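Hexagonal tile

A hexagonal tile is a six-sided flat unit used to cover floors and walls. The regular hexagon is one of only three regular shapes that fill a plane without gaps, the others being the square and the equilateral triangle. Hexagonal tiles are made in fired clay, cement, stone, glass and wood, in sizes from small mosaic pieces sold on mesh sheets to large units set one at a time.

History

Six-sided clay tiles were common in farmhouses and town houses in southern Europe, where they were usually left unglazed and finished with oil or wax. Small white porcelain hexagons became a standard bathroom floor in American cities in the late nineteenth and early twentieth centuries. They fell out of favor after the spread of sheet flooring and returned to wide use in the 2000s, mostly in larger formats.

Layout

Three tiles meet at every corner, at angles of 120 degrees. The joints do not form continuous straight lines across the room, so a floor cannot be cut along its joints the way a square grid can. A layout may be set with points or flats facing the longest wall. Setters generally work outward from a center line and check the alignment of tile centers, as the edges give a poor guide over distance.
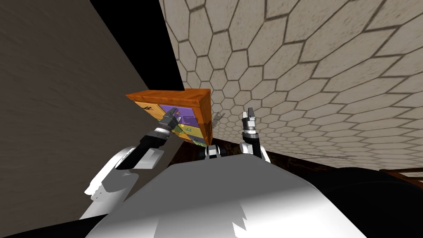

Cuts are needed along every wall. With the flats parallel to the wall, the edge row can be finished with half tiles, which some makers supply ready cut. Where a wall is out of square the cut pieces change in size along its length - this is often hidden with a baseboard or a plain border.

Grout

Joint width depends on how regular the tiles are. Pressed tiles can be set with joints of 2 millimeters, while handmade tiles need more. Dark grout makes the pattern stand out and hides staining. Grout close to the tile color gives a more even surface.

Regional production

The Bermúdez works in Ziltudura made cement hexagons in 87 patterns, most of them designed by Araceli Escobedo. Its molds later passed to Cluduvik, a smaller firm that still presses two of the original patterns to order.

See also

Encaustic tile
Honeycomb
Terrazzo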